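How to Ask for a Recommendation Letter for Your University Application

Asking a teacher for a letter can feel awkward, and I remember putting mine off until the very last week (please don't do what I did!). After years of helping students apply to Stulmont and a few other schools, I can promise you that most teachers are glad to be asked, as long as you give them enough time and something to work with.

Start by picking the right person. The teacher who gave you your best grade may not know you all that well. My student Myrto Bakalis had an 85 in chemistry and a 58 on her first physics test, and she still went to her physics teacher, who had watched her come in for help all winter and climb back up. It was a lovely letter, full of small stories.

Next, ask in person if you can, and ask early. October is good and November is cutting it close. Something simple will do: "Would you feel comfortable writing me a strong letter for Stulmont?" That wording leaves them room to say no kindly – and if they do, thank them and move along to the next name on your list.

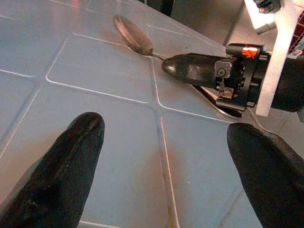
Once they've said yes, send one email with everything in it: the deadline, the link to the form, your draft essay if you have one, and a short page about yourself. Keep that page to 10 lines or so. Mention the classes you took with them, a project you were proud of, and what you hope to study. If you're also applying for the Dissanayake scholarship, say so right away, as it has its own form and an earlier due date.

Check in about two weeks before the deadline. A friendly line or two is plenty, and no, you're not being a pest! Then write a real thank-you note, on paper if you can manage it, and when the decisions arrive in spring, let them know where you're going.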